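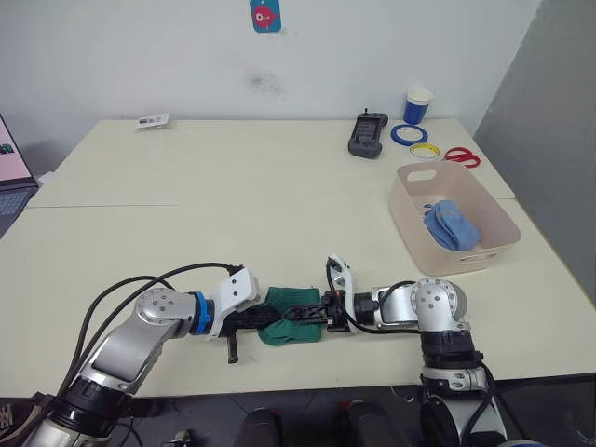

Figure 4.1. Two-arm cloth handling on the demonstration table, both grippers closed on the green cloth.

4. Setting up and running the cloth demonstration on an open day

This section covers the cloth demonstration on the Ravmont two-arm table. It assumes you have finished section 3 (mounting and power) and that both arms home without errors. It was revised in December, after the Vedton open day, by Halfdan Grímsdóttir, who ran the table there and whose remarks have been kept in where they are useful.

A word on what the demonstration is worth. The sales sheet from Cerkow says the arms "fold laundry". They pick up one small cloth, in one colour, from one part of one table, pull it out between the grippers and lay it down again with a fold in it. Please describe it to visitors in those words. Anyone who has ever folded a fitted sheet will see the gap for themselves, and it is less awkward if you get there first.

4.1 Preparing the table

1. Push the two tables together until the seam closes. The seam should run left to right as you stand behind the arms. If you can get a fingertip into it, so can a gripper finger.

2. Lock the tables. Lean on the far one. If it moves, lock it again.

3. Wipe both tops and let them dry. A damp patch holds the cloth down and the first pick will miss.

4. Place the rectangular basket on the right side of the near table. The handle slots should face towards you and away from you. Put the spare cloth in it, folded.

5. Keep the middle of the near table clear. Tape, scissors, drinks and the handheld remote may stay on the far table at the right, where neither arm goes in this routine. Drinks are better on another table altogether, but at every open day one ends up here, so at least put it at the back.

6. Open the laptop on the left, where the operator can read it without leaning over an arm.

Note: The wall behind the table should be plain. Small marks and stickers do no harm. A visitor in a patterned coat standing behind the table does, and we have seen the left arm go for a sleeve that was well out of its reach. Use a partition to close off at least one side.

4.2 Checking the arms

1. With power off, move each arm by hand through its full travel. Watch the cables as you do it. They should form a loose loop that never pulls tight and never drops below the table edge.

2. Check that the gripper fingers are straight and firmly screwed on. A finger that is slightly bent will still close and will still drop the cloth.

3. Power up and home both arms, left first.

4. Open and close each gripper three times from the laptop.

5. Set the speed to 74. The slider goes up to 100 and someone will ask you to use it. At 100 the cloth slips out of the right gripper on the stretch more often than it stays in.

Caution: The two grippers come very close together in the middle of the routine. Do not put your hand between them to straighten the cloth, even when the arms look as if they have stopped. They pause before the stretch and give no warning when they start again.

4.3 Running the routine

1. Drop the cloth on the near table between the two arms. It may be crumpled. It should not be balled up, whatever the sales sheet says about "any starting state".

2. Stand back behind the floor line and start routine 106.

3. The left gripper picks first. Wait for it to lift before you say anything to the visitors. If it misses, it will try again by itself, twice.

4. The right gripper takes the other end. With both closed, the cloth is held between them as in Figure 4.1.

5. Both arms pull apart, move forward and lower. The cloth is laid down with one fold.

6. When the laptop shows the end message, return the arms to home before you touch the cloth.

If both retries fail, press stop, home the arms and drop the cloth again by hand. Say that it missed. At Vedton we tried talking over the misses and a boy near the front kept a tally out loud.

Caution: Know where the emergency stop is before the doors open, and keep one trained person within reach of it for as long as the arms have power. The laptop stop button is not a substitute. It waits for the current move to finish.

4.4 Letting visitors take part

Visitors may drop the cloth. They may not start the routine, hold the remote or hand the cloth directly to a gripper. Offer the spare cloth only if you are ready for a poor result: the routine was tuned on the green one, and the light blue one shows up badly against a pale table top. Monti, who supply the grippers, tell us colour should make no difference. We would like to see them try it.

4.5 Questions you will be asked

How many times has it done this? The counter on our table read 4000 when we packed up. It counts starts, so it tells you nothing about how many of those ended with a folded cloth. Do not quote it as a success figure.

Can it do a shirt? No.

Is somebody steering it? Not in routine 106. If you switch to hand control to recover a cloth, tell the visitors that you have. People do notice, and afterwards they assume the rest was steered as well.

When will it be in the shops? Refer this one to Cerkow.

4.6 Closing down

1. Home both arms and wait for them to settle.

2. Open both grippers. Leaving them closed overnight marks the finger pads.

3. Switch off the right arm, then the left, then the laptop.

4. Put both cloths in the basket. Do not wash them with softener, as the grip changes and you will spend the next morning looking for a fault in the arms.

5. Write down the misses as well as the good runs in the table log, with the speed setting used. See section 7 for how to send the log back to Ravmont.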